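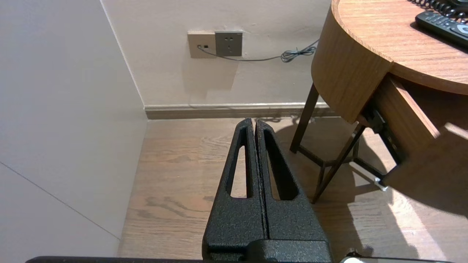

Corner of the back room, wood floor and the pale panel on the left.

Jun 19, 2025

Glue day again! I've gone back to the hide glue question because the two test joints from April have been sitting on my shelf making me feel guilty, and Gøran wants an answer before he starts on the fiddle repairs.

So, the Gancombe granules. I soaked 28 grams overnight in cold water (fridge, jar with a lid, labeled this time, sorry Solveig) and it swelled up into a nice even jelly. Warmed it in the double boiler and kept it well under a simmer. It smelled like a wet dog in a library but it ran off the brush in a smooth string, no lumps. The Kasetti stuff got the same treatment and was grainier. I strained it through an old stocking and lost a fair bit in the mesh.

Joints: spruce to spruce, six pairs, all planed this morning with the same iron so I can't blame the edges later. Three pairs with each glue. I rubbed them together by hand until they grabbed and then left them alone, no clamps. One of the Kasetti pairs slid on me while I was reaching for a rag, so I pulled it apart, washed it off with hot water and did it over. I've put a pencil X on that one. If it comes out weak, don't hold it against the glue.

Things I want to remember: warm the wood first! I gave each edge a few passes with the hair dryer and got noticeably more working time. Also the Llorente brush sheds. Two bristles ended up in a joint and I picked them out with tweezers while saying things I won't write here. I'm going back to the cheap one.

Gøran thinks I should be adding a pinch of urea to slow the gel down. Maybe. I'd like to see plain glue behave before I start seasoning it, but I did put a jar aside for him, top shelf, lot 3027 on the lid.

Solveig asked if the old Vodmont bottle is still good. It's gone thin and it smells worse than mine, so I poured it out and rinsed the bottle. We do need more granules, by the way, 400 grams would get us through the summer.

Leaving the pairs on the rack over the weekend. Please don't flex them to see how they're doing (Gøran!!). I'll break them Monday, and I still have to find the notebook with the April numbers in it.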